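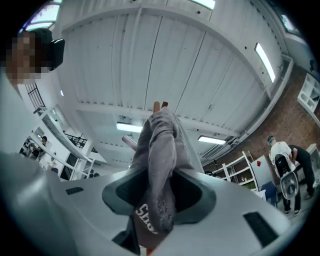 진흙 속의 시간을 찍는 법
자연 다큐멘터리 3부작 〈플리타드〉의 촬영과 편집

2018년 10월 12일

조간대를 다루는 자연 다큐멘터리는 대체로 새에서 시작한다. 도요물떼새 무리가 물때에 맞춰 내려앉고, 긴 부리가 펄에 꽂히고, 갯지렁이 한 마리가 끌려 나온다. 제작사 플런브리지의 3부작 〈플리타드〉는 같은 장면을 반대쪽에서 찍었다. 카메라는 표면 아래에 있고, 새의 부리는 첫 회가 시작된 지 한참 뒤에 화면 위쪽에서 내려온다. 내레이션은 그때까지 새를 언급하지 않는다.

촬영지는 추강 하구의 프로르베리 갯벌이다. 상류에서 내려온 가는 퇴적물이 만 안쪽에 쌓이면서 펄갯벌이 되고, 바깥으로 갈수록 모래 함량이 높아진다. 두 퇴적상이 걸어서 오갈 수 있는 거리 안에 있다는 점이 촬영지 선정의 첫째 조건이었다. 굴을 파는 동물의 행동은 퇴적물의 입도에 따라 달라지고, 제작진은 같은 종이 펄과 모래펄에서 어떻게 다르게 파는지를 한 시퀀스 안에서 비교하려 했다.

첫 현장 조사부터 마지막 촬영일까지는 2191일이 걸렸다. 연출을 맡은 릴리베스 키암바오는 이 숫자가 홍보 자료에 실리는 것을 달가워하지 않았다. 그 기간 가운데 카메라가 돌아간 날은 일부이고, 나머지는 장비를 고치거나 물때를 기다리거나 다음 예산을 확보하는 데 들어갔다. “기간이 길다는 말은 계획이 여러 번 틀렸다는 말이기도 합니다.” 키암바오의 설명이다. 실제로 최초의 기획안은 단편 한 편이었고, 지금의 2회에 해당하는 내용만 담고 있었다.

관찰조의 설계

굴 속을 촬영하는 방법은 크게 두 가지다. 하나는 가는 내시경 렌즈를 굴 입구로 밀어 넣는 방식이고, 다른 하나는 투명한 벽을 가진 얇은 수조에 퇴적물을 채워 동물이 벽을 따라 굴을 파게 하는 방식이다. 내시경은 실제 서식지에서 쓸 수 있다는 장점이 있으나 시야가 좁고, 렌즈 자체가 굴을 막아 물의 흐름을 바꾼다. 갯지렁이류는 몸을 물결처럼 움직여 굴 안으로 물을 끌어들이는데, 입구가 막히면 이 동작을 멈추거나 반대쪽 출구로 물러난다. 찍으려는 행동이 촬영 장비 때문에 사라지는 셈이다.

얇은 수조는 그 반대의 문제를 안고 있다. 시야는 넓지만 굴이 두 장의 벽 사이에 갇혀 평면이 된다. 두께가 동물의 몸통 지름에 가까울수록 굴이 잘 보이고, 그만큼 행동은 자연 상태에서 멀어진다. 두께를 늘리면 동물이 벽에서 떨어져 퇴적물 안쪽으로 들어가 버린다. 간헐 촬영을 담당한 추쉬안 청은 첫해의 대부분을 이 두께를 정하는 데 썼다고 말한다. 종마다 값이 달랐고, 같은 종이라도 개체의 크기에 따라 다시 조정해야 했다. 결국 뒷벽을 앞뒤로 옮길 수 있는 구조가 채택되었다. 동물이 굴을 파기 시작하는 동안에는 벽을 좁혀 두고, 굴이 앞벽에 붙어 자리를 잡으면 천천히 뒤로 물려 퇴적물을 보충한다.

퇴적물을 채우는 과정은 따로 적어 둘 만하다. 갯벌의 펄은 표층의 얇은 산화층과 그 아래의 환원층으로 나뉜다. 산화층은 갈색을 띠고, 환원층은 황화철 때문에 회색에서 검은색에 가깝다. 현장에서 삽으로 퍼 온 펄을 그대로 부으면 이 층 구조가 무너져 전체가 탁한 회색이 된다. 층은 시간이 지나면 다시 생기지만 몇 주가 필요하고, 그동안 유기물이 분해되면서 수질이 나빠진다. 제작진은 펄을 층별로 나누어 채취하고 순서대로 가라앉히는 방법을 썼다. 굴이 만들어지면 검은 층을 관통하는 굴벽을 따라 갈색의 테두리가 생긴다. 동물이 끌어들인 물의 산소가 벽면으로 스며든 흔적이며, 1회의 가장 긴 시퀀스가 이 테두리의 형성을 다룬다.

조명도 제약이 컸다. 굴 속에 사는 동물은 대부분 빛을 피한다. 수조의 앞벽에 조명을 비추면 동물은 벽에서 멀어지고, 벽에 붙어 있던 굴은 버려진다. 청의 팀은 평상시에는 앞벽을 불투명한 판으로 가려 두었다가 노출 순간에만 판을 열고 짧게 섬광을 쓰는 장치를 만들었다. 판이 움직일 때의 진동이 문제가 되어 구동부와 수조를 서로 다른 받침에 올렸고, 이후로 동물이 물러나는 빈도가 줄었다. 연속 동작이 필요한 장면은 적외선으로 찍었다. 적외선 화면은 단색이고, 완성본에서도 색을 입히지 않았다.

수조에서 찍은 장면의 표기

수조 촬영은 자연 다큐멘터리에서 오래된 논쟁거리다. 시청자가 야생에서 찍은 것으로 받아들이는 장면 가운데 상당수가 통제된 환경에서 만들어진다. 작은 동물, 땅속이나 둥지 안의 행동, 긴 시간에 걸친 변화는 다른 방법으로는 찍기 어렵다. 쟁점은 그 사실을 어디에서 어떻게 밝히느냐에 있다.

〈플리타드〉는 매회 첫머리에 짧은 자막을 넣고, 본편에서는 수조 장면과 현장 장면의 화면 구도를 다르게 잡았다. 수조에서 찍은 단면은 항상 수평면이 화면 위쪽 같은 높이에 놓인다. 현장에서 내시경으로 찍은 장면은 원형의 시야를 그대로 남겼다. 편집을 맡은 파이살 말리크는 처음에 이 원칙에 반대했다. 장면마다 구도가 고정되면 컷을 이어 붙일 때 리듬을 만들 여지가 줄어든다. 한 시퀀스 안에서 단면과 내시경 화면을 오가면 같은 개체의 같은 순간처럼 보이게 할 수 있고, 극적 효과도 그쪽이 크다.

말리크가 입장을 바꾼 계기는 2회의 초벌 편집본이었다. 현장에서 찍은 칠게의 굴 입구와 수조에서 찍은 굴 내부를 번갈아 붙인 장면이 있었다. 자문을 맡은 저서생태학자 요가 누그로호는 두 화면의 물때가 맞지 않는다고 지적했다. 입구 쪽은 물이 빠진 직후였고 굴 내부는 물이 들기 직전의 행동이었다. 칠게는 썰물 때 표면에 나와 먹이를 먹고, 물이 들기 전에 굴로 돌아가는 경우가 많다. 두 화면을 붙이면 막 나온 게가 곧바로 돌아가 숨는 것처럼 보인다. 행동 하나하나는 사실이고 순서는 틀린 장면이었다. 이 부분은 전부 다시 편집되었고, 이후 모든 촬영본에는 만조 시각을 기준으로 한 상대 시간이 메타데이터로 붙었다.

누그로호의 검토는 대본이 완성된 뒤의 감수로 그치지 않았다. 그는 편집 단계마다 컷 목록을 받아 종명, 채취 지점, 퇴적상, 조석 단계를 대조했다. 종 동정이 확실하지 않은 개체는 속 수준까지만 적었고, 내레이션도 그에 맞춰 수정되었다. 3회에 나오는 가시닻해삼류가 한 예다. 내레이션 초안에는 종명이 있었지만, 표본을 남기지 않은 개체였으므로 최종본에서는 뺐다.

고속과 저속

세 편 가운데 기술적으로 가장 복잡한 것은 시간 축이다. 갯벌 동물의 행동은 속도의 범위가 넓다. 굴 하나가 완성되는 데는 며칠이 걸리고, 딱총새우가 집게를 닫는 데는 눈으로 따라갈 수 없을 만큼 짧은 시간이 걸린다. 한 시퀀스에 두 가지를 함께 넣으려면 촬영 속도가 다른 소재를 이어야 하고, 이때 시청자는 기준이 되는 시간을 잃기 쉽다.

말뚝망둥어의 도약은 초당 1000프레임으로 찍었다. 몸을 옆으로 굽혔다가 꼬리로 표면을 치는 동작이며, 실제 속도로 보면 튀어 오르는 결과만 남는다. 고속 화면에서는 꼬리가 닿는 순간 펄의 표면이 먼저 눌리고, 눌린 자리의 물이 옆으로 밀려나는 과정이 분리되어 보인다. 펄의 함수율에 따라 이 자국의 형태가 달라진다. 물기가 많은 표면에서는 꼬리가 깊이 들어가고, 도약 거리는 짧아지는 경향을 보였다. 누그로호는 이것이 촬영본에서 얻은 인상이며 측정 결과로 다루면 안 된다고 선을 그었다. 조건을 통제한 비교가 없었고 개체 수도 적었다.

저속 쪽의 과제는 조석이었다. 일정한 간격으로 찍은 간헐 촬영본을 재생하면 물이 들고 나는 주기가 깜빡임으로 나타난다. 조석은 하루에 대략 두 번 반복되면서 시각이 매일 뒤로 밀리고, 여기에 낮과 밤의 주기가 겹친다. 두 주기를 그대로 두면 화면의 밝기와 수위가 서로 다른 박자로 흔들려 표면의 변화가 읽히지 않는다. 청은 간조 때의 프레임만 골라 한 벌을 만들고, 밤에 걸린 간조는 별도의 조명으로 찍은 프레임으로 채웠다. 이렇게 만든 화면에서는 물이 보이지 않고 표면의 무늬만 바뀐다. 게가 뱉어 낸 작은 모래 경단이 밀물마다 지워지고 썰물마다 다시 깔린다. 굴 입구는 위치를 조금씩 옮기며, 그 이동은 며칠 분량을 이어 보아야 드러난다.

재생 속도의 표기를 놓고도 의견이 갈렸다. 화면 구석에 배속을 숫자로 띄우자는 안이 있었으나 키암바오가 받아들이지 않았다. 대신 각 시퀀스의 첫 컷은 실제 속도로 시작하고, 속도가 바뀌는 지점에서 컷을 나누지 않는다는 규칙을 두었다. 속도가 변하는 과정을 한 컷 안에서 보게 되므로 시청자가 배율을 어림할 수 있다는 판단이다. 2회의 일부 장면에서는 이 규칙이 지켜지지 않았다. 원본이 처음부터 간헐 촬영으로만 기록되어 실제 속도의 소재가 없었다.

퇴적물의 소리

소리는 화면과 다른 경로로 만들어졌다. 대다수의 간헐 촬영과 고속 촬영에는 쓸 수 있는 동시녹음이 없다. 음향을 맡은 자룽 창은 하구의 네 지점에 수중 마이크를 두고 조석 주기 전체를 녹음했다. 만조 때의 녹음에서 가장 두드러지는 것은 딱총새우류의 파열음이다. 개체 하나의 소리는 짧고 날카로운데, 수가 많아지면 기름이 튀는 듯한 연속음으로 바뀐다. 만 바깥쪽의 지점에서는 이 소리가 거의 들리지 않았다.

썰물 때는 수중 마이크가 공기 중에 드러나 쓸모가 없어진다. 창은 이 시간대를 위해 접촉식 진동 센서를 펄에 꽂았다. 얻은 신호의 대부분은 물이 빠지면서 공극에 공기가 들어가는 소리였다. 표면 가까이에서는 작은 기포가 터지는 소리가 불규칙하게 이어지고, 깊은 곳에서는 낮은 잡음만 잡힌다. 굴을 파는 동물의 움직임은 센서에 아주 가까운 경우에만 구분되었다. 1회에서 갯지렁이가 펄을 밀어내는 장면에 쓰인 소리는 이런 녹음 가운데 하나이며, 화면 속 개체의 소리와는 다른 개체의 것이다.

제작진은 이 사실을 종영 자막에 적었다. 표현을 두고는 논의가 길었다. ‘효과음’이라고 쓰면 스튜디오에서 만든 소리로 읽히고, ‘현장음’이라고 쓰면 화면과 같은 시간에 녹음한 것으로 읽힌다. 최종 문구는 ‘같은 장소에서 별도로 녹음한 소리를 사용함’이다. 스튜디오에서 만든 소리도 있다. 고속 촬영 장면 전체가 여기에 속하는데, 실제 소리를 같은 비율로 늘리면 가청 대역 아래로 내려가 버리기 때문이다. 창은 말뚝망둥어의 도약 장면에 낮은 타격음을 넣자는 제안을 거절하고, 속도가 느려지는 구간에서 배경음의 높은 대역을 서서히 깎는 처리만 했다.

음악은 적게 쓰였다. 3회의 후반부에는 음악도 내레이션도 없이 물이 차오르는 과정을 보여 주는 긴 구간이 있다. 카메라는 표면 높이에 고정되어 있고, 수위가 렌즈를 넘는 순간 소리가 공중의 녹음에서 수중의 녹음으로 넘어간다. 전환 지점은 한 프레임 단위로 조정되었다고 한다. 말리크는 이 구간을 절반으로 줄인 판본도 만들었는데, 방영본에는 긴 쪽이 들어갔다.

장비의 손실

염분과 미세 퇴적물은 촬영 장비에 가장 나쁜 조합에 속한다. 방수 하우징의 고무 패킹은 물만 있을 때는 오래 견디지만, 펄 입자가 끼면 닫을 때마다 표면이 긁힌다. 제작진은 현장에서 하우징을 여는 것을 금지하고, 배터리와 저장 매체의 교체를 전부 육상의 작업장에서 하도록 했다. 하루 촬영 시간이 배터리 한 벌의 지속 시간으로 묶이는 결과가 되었다.

삼각대의 침하도 되풀이된 문제였다. 펄 위에 세운 다리는 수 시간에 걸쳐 가라앉고, 세 다리가 같은 속도로 내려가지 않는다. 간헐 촬영에서는 치명적이다. 넓은 판을 다리 밑에 대는 방법은 침하를 늦출 뿐이었고, 판이 물의 흐름을 바꾸어 주변 바닥이 패였다. 최종적으로는 단단한 층까지 긴 말뚝을 박고 그 위에 받침을 고정했다. 말뚝 주변에도 세굴이 생겼기 때문에 카메라는 말뚝에서 떨어진 쪽을 향하도록 팔을 길게 뽑아 달았다. 철거할 때는 말뚝을 모두 뽑고 구멍이 메워지는지 확인하는 기간을 두었다.

7월의 폭우로 추강의 수위가 올라갔을 때는 상류에서 떠내려온 나뭇가지가 받침 두 기를 쓰러뜨렸다. 카메라 한 대는 회수했고 한 대는 찾지 못했다. 잃어버린 카메라에는 만 안쪽 지점의 간조 연속 촬영본이 들어 있었다. 3회에서 홍수 이후 표층이 새 퇴적물로 덮이는 장면이 앞부분 없이 시작되는 것은 이 때문이다. 홍수 직전의 표면은 사람이 걸어가서 찍은 정지 사진 몇 장으로만 남아 있으며, 제작진은 이것을 움직이는 화면처럼 가공하지 않고 정지 상태로 실었다.

덮인 층의 두께는 지점마다 달랐다. 얇게 덮인 곳에서는 갯지렁이가 며칠 안에 새 표면까지 굴을 연장했고, 두껍게 덮인 곳에서는 오래도록 입구가 나타나지 않았다. 이 차이를 보여 주는 두 화면이 나란히 놓인 것이 3부작에서 유일한 분할 화면이다. 어느 쪽이 회복이고 어느 쪽이 폐사인지를 내레이션은 말하지 않는다. 누그로호가 두꺼운 쪽의 퇴적물을 파서 확인하자고 했으나, 같은 지점에서 촬영을 계속해야 했으므로 시료 채취는 미뤄졌다. 채취는 촬영이 끝난 다음에 이루어졌고, 분석은 아직 진행 중이다.

남은 소재

완성본에 쓰이지 않은 소재의 처리도 계획에 들어 있다. 플런브리지는 간헐 촬영 원본을 조석 시간과 지점 정보를 붙인 상태로 정리하고 있으며, 정리가 끝난 부분부터 연구 목적의 열람 신청을 받을 예정이다. 고속 촬영본은 용량이 커서 저해상도 사본만 먼저 공개된다. 내시경 소재는 대상이 아니다. 촬영 초기에는 렌즈의 삽입 깊이를 기록하지 않았고, 깊이를 모르는 화면은 비교 자료로 쓰기 어렵다는 것이 누그로호의 의견이다.

키암바오는 후속 기획으로 같은 하구의 염습지를 검토하고 있다. 관찰조는 식물의 뿌리에 맞춰 다시 설계해야 한다. 뿌리는 빛을 피하는 점에서 갯지렁이와 조건이 비슷하지만, 줄기와 잎에는 빛이 필요하므로 수조의 위와 아래를 나누어 가려야 한다. 청은 이미 시험용 수조 하나를 작업장에 세워 두었고, 첫 번째로 심은 칠면초는 환원층에 닿은 뒤로 거의 자라지 않고 있다.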